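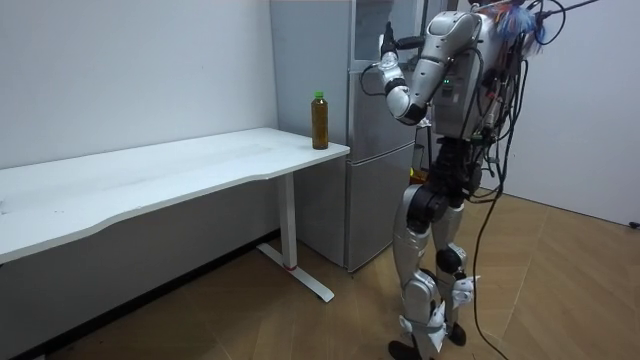

Task sequencer (household robots)

A task sequencer is the bit of software that sits between "put the drink in the fridge" and the motors. It takes a goal in plain terms, chops it into steps, and keeps checking whether the last step did what it was supposed to do before it starts the next one. I've been writing and breaking these for years, so forgive me if I get a little carried away!

How it works

Most sequencers I've met are either state machines or behavior trees. A state machine is a flow chart with opinions: you're reaching, then you're gripping, then you're turning, and every arrow between those has to be drawn by hand. My first one at Driltach had 129 states and I could explain maybe half of them. A behavior tree asks the same questions over and over from the top (is the door open? is the bottle in the hand?) and picks whatever action fits the answers.

I'm a tree person. Naveen Lodhi, who wrote most of Plinura, is still a state machine person, and we've agreed to keep separate repositories.

The fridge problem

Refrigerators are a favorite test for this stuff. A bottle standing on a table next to one looks like an easy job, but look at what the sequencer has to settle first. Door or bottle? Which hand? If the robot opens the door first, the door swings through space the planner was counting on, and the whole reach has to be planned again. If it grabs the bottle first, it has one hand left for the handle – and its balance has changed too.

Liquid-filled bottles and shiny plastic also give depth cameras a hard time, and brushed metal doors aren't much kinder. A good sequencer treats "I see the bottle" as a guess with an age on it. In Plinura the guess goes stale after 2000 milliseconds, and then the robot has to look again.

Logging

Log everything, please. Vandana Kaushik's replay tool, Bramwell, lets you scrub through a run and see which branch fired when. It's saved me roughly 15 evenings.

See also: behavior tree, motion planning, grasp planning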